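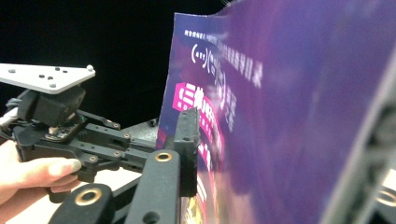
Hanneke Segers has been flattening, backing and storing printed display boards for Clullbridge for nine years, and she says most of the work is undoing what a car trunk has done. The boards come from trade fairs, school open days, touring exhibits and store windows. They come back bent. The purple one with the blurry galaxy pattern and the white Chinese characters near its upper left is a fair case, with a top edge that is bent and uneven and a face that bows outward. "I would call that a medium," she said. "A medium means I think I can get it back on a wall. I won't promise you it will be perfect."

We talked on 20/07/2023 in the back workroom at Clullbridge, with the radio on low in the next room. Segers answered most questions while she was doing something else with her hands, and she stopped twice to take a call from a customer who wanted his boards a day early.

She did not train for this. She worked for Van Wijk, a printing firm, first at the front counter and then in finishing, where the sheets are trimmed and mounted. Finishing was where she learned how paper moves. "A sheet has a direction," she said. "It wants to curl one way more than the other. If you mount it against that, it will fight you for as long as it exists. You can see it a month later. The customer thinks the glue failed, and the glue is fine."

When Van Wijk moved its finishing work out of town she stayed behind and took a part-time job at Clullbridge, which at that time only rented out display stands. The boards were an afterthought. Customers would bring a stand back with the board still clipped in and ask if they could leave it until the next event. By the end of her first year there were 80 of them leaning against a wall.

"Leaning is the worst thing," she said. "People think leaning is storage. You lean a board for a week and the bottom third starts to belly out. Then somebody leans another one on top of it."

The first thing she asked for was shelving deep enough to lay boards down. She got it the following April. Floor Groen, who runs the rental side, remembers the request well, as it took up floor space that had been promised to the stands. "She drew it on the back of a delivery slip," Groen said. "I still thought it was too big. It was full in six weeks, so I stopped arguing."

Today there are 308 boards on the shelves, by Segers' own list. The list is kept in a spreadsheet and also in a paper notebook, and when the two disagree she believes the notebook. Each entry has the owner, the size, the date it came in, the color of the background and a line on its condition. She writes the color down because it is how people ask for their boards. They rarely remember the size. They call and say it was the green one, or the one with the bridge.

Dark boards get extra attention. Deep blues, blacks and purples show everything, she explained. A crease in a white board can disappear under decent lighting, but the same crease in a dark one breaks the ink and leaves a pale line. Fingerprints are a problem too, mainly on a matte surface. On the purple kind of background, where one shade drifts softly into the next, she will not try to touch up a scratch with ink at all. "With a flat color I have a chance. With a pattern like that, there is no one color to match. You would end up with a spot that looks worse than the scratch. I leave it and I tell the customer I left it."

White lettering is another thing she looks at early. On most printed boards the white letters are simply paper with no ink on it, so any dirt lands right on the words. She uses a soft eraser, the kind that comes in a block, and works from the middle of a letter out to its edge. Going the other way drags color into the white. She does the same with lettering she cannot read. For boards in Chinese, Arabic or Greek she asks the owner for a straight photograph of the original before she starts, so that she can compare small strokes. "I don't read Chinese. If there is a dot, I have to know if the dot is dirt or part of the word. I got that wrong once with an accent in French, and that was in a language I had in school."

Asked to go through how a bent board gets straightened, she put down the roll of tape she was holding.

A board comes in and goes on the table face up, and for the first hour it is left alone. Cold board cracks, and in winter she will give it the whole night. Then she checks the edges with her thumb, all the way around, to find out whether the core is crushed or only bent. A bent core can be worked. A crushed one stays crushed, and the most she can do is trim it off if the design has room.

If it can be worked, it goes face down on clean paper with a second sheet over the back. She weights the middle first and adds weight toward the edges over the next days. She used to start at the edges. It pushed the bow into the center and she spent, as she put it, a whole summer making bubbles. The weights are old floor tiles from Hakell, a building supply store that was selling off broken boxes. They are all the same thickness and easy to stack.

"Three days for a light one. A week and a half for a medium. If it is still bowed after two weeks I stop," she said. "You can't keep a person's board for a month and then tell them no."

The top edge gets its own treatment. It is usually the edge that has suffered, since that is where people grab a board to pull it out of a car or a stand. She clamps it between two strips of wood with paper on both sides, lightly, and moves the clamps along a little each day. If the edge is wavy over its full length she sometimes glues a thin strip along the back. Customers are asked first. Some stands have a slot for the board, and with a strip on the back it no longer fits.

She has opinions about materials. The lightest boards, which are cheap and easy to carry, are the ones she sees most. Clesix, the supplier Clullbridge has used for the past four years, sells a heavier sheet that holds up better, though she finds it hard on the arms. For a board that will be used once, she tells people to take the light one and not to pay for storage either. "They look at me like I am sending them away. I am, a little. There is no sense in keeping something for a year that cost less than the shelf."

Storage is charged by the half year. Jasper Smits does the invoices and told me the price went up this spring, to 40 for a standard board, and that two customers left over it. One came back. Segers did not want to talk about the price and said so.

She was happier to talk about labels. Each board has one, on the back, lower right corner, written in pencil. Pen comes through on some papers, and stickers pull the surface when they are removed. The number on the label matches the notebook. The numbers started at 2500, as that was what the old rental book had got to when she took it over, and the newest board on the day I visited was 2828. Retired numbers are not used again, even for a replacement board with the same design on it. She tried reusing them once and spent an afternoon on the phone with a dentist's office about a board that had been thrown out two years before.

Boards do get thrown out. If an owner has not paid or answered for a year she writes twice, waits, and then offers the board to a school. Fenna Vermeulen, an art teacher, takes a good number of them and has her students paint on the backs. She prefers the ones with a slight curve. "They use them for stage scenery," Vermeulen said by phone. "A curved piece stands up without help. Hanneke can't stand it. She came to a play and I could see her looking at the trees."

Segers did not deny this. "They were leaning," she said.

What would help most, in her view, is for people to spend five minutes on packing. Two sheets of plain cardboard, bigger than the board by a hand's width on each side, taped to each other and with no tape on the board. Flat in the car, with nothing on top. If it has to stand, then stand it between two things that are straight, and tie it at the middle and near the top. Do not roll it, even a little, to get it past the front seats. She repeats this to everyone who picks up a board and has it printed on a sheet that goes in with the receipt. Henk Baert, who has rented stands from Clullbridge longer than anyone else on the books, has received that sheet so many times that he has started handing it to his own staff.

"He still brings them back bent," Segers said. "But less. The last two were lights."

Her plan for the fall is a second set of shelves along the short wall, with the lowest one raised off the floor after some damp got in near the drain. She has also asked for a wider table. The one she works at now is fine for a single board, but a set of three has to be done in turns, and she would like to have all the panels of a set down together so the edges meet when they go back up. Groen has seen the drawing and says she is thinking about it.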